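Snack Packaging Pickup Moves Indoors at Tremura Hall

October 2022

Residents who save their snack wrappers and small cartons for the Tremura packaging drive can now bring them inside. The collection, which used to run out of a covered bin by the parking lot, has moved to the side room off the main hall. Sorting is done at the table in there.

The drive takes crisp bags, cookie sleeves, cereal and cracker boxes, and the film that goes around multipacks. Last year it took in 1162 pounds of material. The count for this year already stands at 1478 pounds, and the outdoor bin was filling up between pickups.

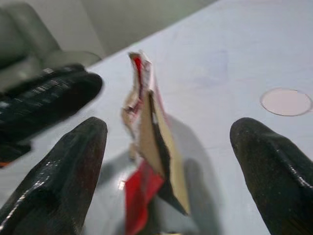

Berwyn Powell, who runs the drive for the Kombo neighborhood group, said the condition of the packaging matters less than people think. Boxes do not have to be whole, and they do not have to be flattened with any care. A torn piece with ragged edges, tan cardboard with a red flap at its base, goes in with the rest of the mixed card. What slows the sorting down is food left inside.

"Shake it out over your own trash can first," Powell said. "If there are crumbs in the corners we can live with that. If there is half a cookie in there, we have to deal with it."

Card and film are kept apart. Plain cardboard goes to the regular town recycling. Printed bags and wrappers are boxed separately and sent to Zellik, a processor that takes mixed film and presses it into sheet. Zellik sets a minimum of 100 pounds for each shipment, so film is stored in the side room until there is enough to send.

Labels can stay on. The group used to ask people to peel them off, but dropped the rule in January after several families said they were spending more time on labels than on everything else. Barcodes are fine too, and so are the small stickers that some stores put over the price.

Packages that have not been opened are a separate matter. Powell said sealed food turns up in the bags more often than expected, usually at the bottom. It is set to one side of the table and checked for a date. Anything still good goes on the shelf at the Pliltudier food pantry two doors down.

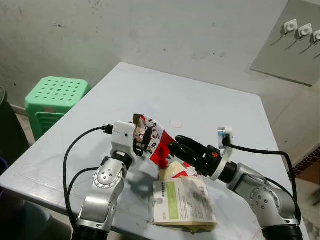
The sorting table in the side room, with a red and white snack bag above a cream-colored package with a green label.

The side room is open during regular hall hours. Use the door on the parking lot side and leave bags under the table if no one is there. Please tie them shut. Large loads, meaning more than 10 full grocery bags, should be arranged ahead of time at the front desk.

The outdoor bin will stay in place until the end of the month and will then be taken away. Glass, cans and drink cartons are not part of the drive and should go in the town bins as before. Foam trays are not accepted at either location.

A sheet listing accepted items is available at the front desk and at the Pliltudier pantry counter.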